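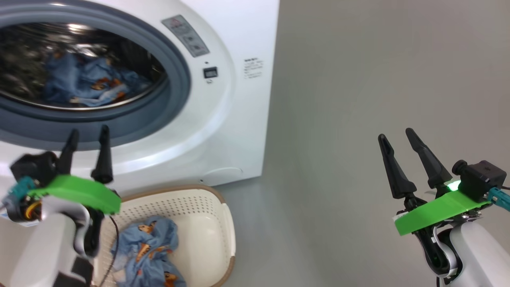 Clalov Pass-Through Evidence Locker

Nov 7, 2020
By the Andness product desk

Search products, parts and manuals Go

The Clalov is a pass-through evidence locker for police stations, sheriff's substations, campus departments and anyone else who has to take in property at all hours and hand it over to an evidence room that keeps more sensible ones. An officer comes in at the end of a shift, puts the bagged and tagged item in an open compartment on the hallway side, pushes the door shut and goes home. The evidence technician comes in the next morning and takes it out from the other side of the wall. In between, the compartment stays locked to everyone on the hallway side, including the officer who just closed it.

We've been building some version of it for a good many years now, and if you have an older Andness locker in your building you'll recognize most of the bones. What's new in the current model is the latch, the hinge and the way the compartments are divided up, and all three came out of long conversations with people who use these things every night of the week. Thank you for those, by the way. Some of you write very detailed emails, and we read them with a pencil in hand.

How it works on the officer's side

Every empty compartment stands with its door slightly open, so you can tell from down the hall what's free. There is no code to remember and no key to sign out. Place the item inside, close the door until the latch clicks, and give it a tug. That's really all there is to it. The slam latch can't be opened again from the front, so if you've left your pen in there along with the evidence (it happens a lot more than you'd think), you'll be getting it back from the technician.

There's a small card holder on each door, for those departments that like to write down the case number or the time of drop-off. Plenty of agencies leave it blank and do everything by barcode, and the flat area below the card holder was left smooth so a label will stick to it and peel off again without a fight.

How it works on the evidence room side

The back of the unit has one full-height door per column, with a keyed handle. Open it and you can reach every compartment in that column at once, which is a real kindness when you come in after a holiday weekend and the whole bank is full. Once the item is out, push the red tab at the back of the compartment and the front door springs open again, ready for the next officer. The old model made you walk around to the hallway to reset each door by hand, and we heard about that from just about everyone.

Keys for the rear doors can be keyed alike or keyed different. If you're adding to a bank you already own, send us the key number stamped on the face of your cylinder and we'll match it where we can. Please don't send us a picture of the key itself.

Sizes and layouts

The standard Clalov stands 54 inches high without its base and comes in single columns that bolt side by side. You can mix column types in any order, and most departments do. There are four to choose from:

- Small item column, for envelopes, phones, jewelry and narcotics packaging
- Mixed column, with small compartments at the top and two roomier ones underneath
- Long gun column, a single tall compartment with a notched rest and a padded floor
- Bulk column, with one large compartment for backpacks, boxes and that sort of thing

Each shelf holds up to 60 pounds spread evenly. For anything heavier, please use the floor of a bulk column, where the base does the work.

If you aren't sure what mix you need, go back through your intake log for a busy month and sort the entries by size. We used to suggest an ordinary month, but several customers told us they'd planned around February, which was quiet, and then ran out of small compartments as soon as the weather turned nice. Small compartments are the ones people wish they'd bought more of. Nearly every add-on order we get is for another small item column.

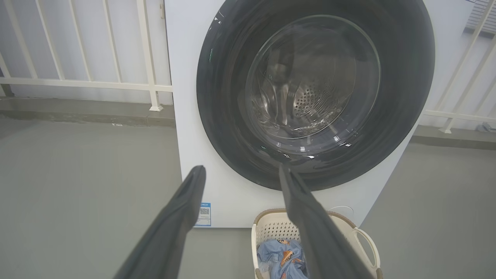

The walls are welded steel with a powder coat finish in light gray or dark blue, and the compartment floors slope very slightly toward the rear so loose items don't settle against the front door. Inside corners are rounded over and the seams are sealed, so the whole compartment can be wiped out with whatever disinfectant your policy calls for. Ventilated doors can be ordered for any compartment. We suggest them for a few, at least, though wet or bloodstained clothing should still go to a proper drying cabinet before it's packaged, and the Clalov is not meant to take the place of one.

Refrigerated option

We do make a refrigerated column for blood kits and other biological samples. It carries the Isia name, for historical reasons that would take too long to go into, but it's the same height and depth as the Clalov and bolts into the same bank. It needs its own grounded outlet on the evidence room side and a little breathing space above. There's a temperature readout on the rear, along with a contact for your building's alarm panel. Please tell your electrician about the Isia early on. We have seen a lot of beautifully finished walls opened back up for the sake of one outlet.

Getting it into the wall

The locker goes through a framed opening between the hallway and the evidence room, and a trim kit covers the gap on both sides. Your contractor will want the rough opening drawing, which we're glad to send along before you order, and which we'd ask you to check against the wall itself with a tape measure. Old station houses have a way of disagreeing with their blueprints. If you've got pipe or conduit in that wall, or if it's block instead of stud, call us and we'll talk it over.

Where a pass-through wall isn't possible, the non-pass-through version loads and unloads from the front, with a keyed master for the technician. It costs less and goes in faster. You do give up the separation between the two rooms, so have a word with whoever handles your accreditation before you settle on it.

Installation in most areas is handled by Selvanayagam, who have been putting in our lockers for longer than some of us have worked here. They'll bring the columns in, level and bolt them, fit the trim, test every latch and show your people how the resets work. They take the packing material away with them too. If you have your own facilities crew and they'd like to do it themselves, that's perfectly fine and doesn't affect the warranty, so long as the columns are anchored the way the manual shows.

Price and what's included

A small item column in either standard color is $983, with the trim kit, anchors and two rear keys included. The other columns are quoted by layout, and so is the Isia. Freight is separate and depends on where you are and whether you have a loading dock. If you don't, say so on the order form and we'll send a truck with a liftgate.

Quotes are good through the end of your budget year if you ask us to hold them, and we're used to purchase orders, cooperative contracts and split billing between a city and a county. We can also break a quote into phases. Several smaller departments have bought the base and a couple of columns one year and filled out the bank the next, and everything lines up just fine when the second delivery comes.

Warranty and care

Latches, hinges and locks are covered for 5 years in normal use, and the cabinet itself is covered for as long as it stays where it was first installed. Latches like a dab of dry lubricant now and then. Please don't use oil, as it picks up dust and the click gets mushy. If a door stops springing open, look first for a bit of evidence tape stuck in the latch pocket, and if you don't find any, give the parts desk a call with the serial number from the plate inside the rear door.

Spare keys are sold only to the department of record and we do call back to check, so allow a few extra days. Touch-up paint comes in a little bottle with a brush in the cap, and it's free if you ask for it when you order.

Contact Andness Sales | Parts and Service | © 2020 Andness. All rights reserved. | Back to top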